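The mug had been picked up 837 times since August, and Américo Morais had begun to resent it personally.

"Simulated mugs don't chip," said Stavros Giannakopoulos, who ran the Ekel account and never stayed past five. "You should be grateful."

Américo was paid by the accepted demonstration. He sat in his kitchen in a headset, steering an arm across a dining table that did not exist, in a room with nicer furniture than his own. The learner, which the company had named Nuvby after a long meeting, watched every attempt and formed opinions. 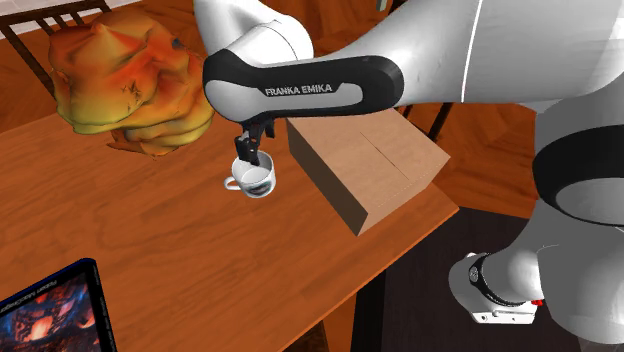

Same mug, same box, same orange lump. 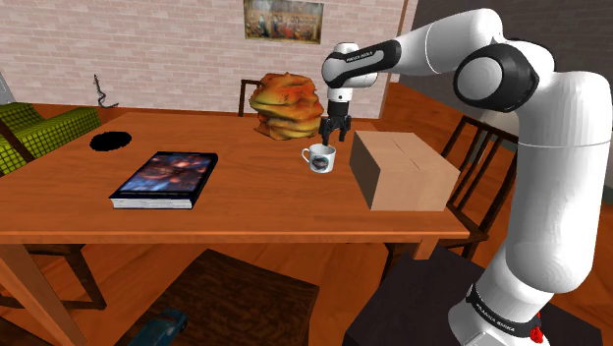
He had asked about the lump once. Flilari, who built the rooms, wrote back that it was "bakery, probably," and closed the ticket.

On Sat 29 December the review came in. Nuvby had studied his last 100 examples and could now reproduce them faithfully, including the pause before each grasp.

"What pause?" said Américo.

"You sigh," said Stavros. "Then you go for the mug. It waits 2 seconds every time. Ekel thinks it's planning."

"Can you take it out?"

"They want it in the brochure."

Américo put the headset back on. The queue said 800 remaining. He sighed, and reached for the mug.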